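Section 3. Adjusting and Checking the Seat

This section applies to all Pornine task chairs supplied to the Clorkden and Skundamstead offices. It should be read before the chair is used for the first time and kept with the remainder of the guide.

3.1 Before you begin

Place the chair on a level floor with at least 80 cm of clear space on every side. Remove bags, cables and loose papers from the area. Users of the Nina model should confirm that the stock number on the delivery note begins with 3,716.

CAUTION: Do not place fingers between the seat and the support column while the height is being altered.

3.2 Setting the seat height

1. Sit well back in the chair with both feet on the floor.
2. Raise the height lever and take your weight off the seat. The seat will rise.
3. Release the lever when your thighs are level and your feet remain flat.
4. To lower the seat, stay seated and raise the lever again.
5. Check that your elbows are level with the top of the desk. If your feet no longer reach the floor, request a footrest from the stores desk.

Note: The seat should not sink when the lever is released. A chair that does so must be labelled and taken out of use.

3.3 Setting the tilt

1. Sit upright and unlock the tilt.
2. Lean back slowly until the backrest supports the lower back.
3. Adjust the tension until you can recline without pushing hard with your feet.
4. Lock the tilt if a fixed position is preferred.

CAUTION: Never unlock the tilt while leaning forward. The backrest may return with some force.

3.4 Inspecting the underside

The underside is to be inspected after every 2,000 hours of use, and in any case each December. The chair may remain upright for this purpose. Kneel beside it and use a torch where the light is poor.

1. Look along the seat shell for cracks, particularly near openings and at the lower lip.
2. Check the plates and housings between the seat and the column for loose fixings.
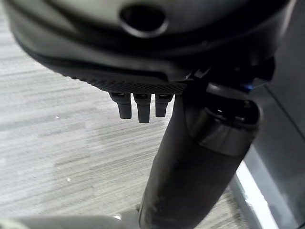 3. Wipe the column with a dry cloth. Do not apply oil or polish.
4. Turn the seat through one full circle and listen for grinding or knocking.
5. Enter the result on the inspection card and sign it.

Note: Fixings may be tightened by hand with the key supplied. Power tools must not be used on any part of the chair.

WARNING: The column must not be opened, heated or drilled. Replacement is to be carried out by the supplier only.

3.5 Cleaning

Vacuum fabric seats with a soft brush. Plastic parts may be cleaned with warm water and a little mild soap, then dried at once. Bleach and solvent cleaners will damage the surface and are not permitted.

Revised 5th May. Castors and floor protection are covered in Section 4.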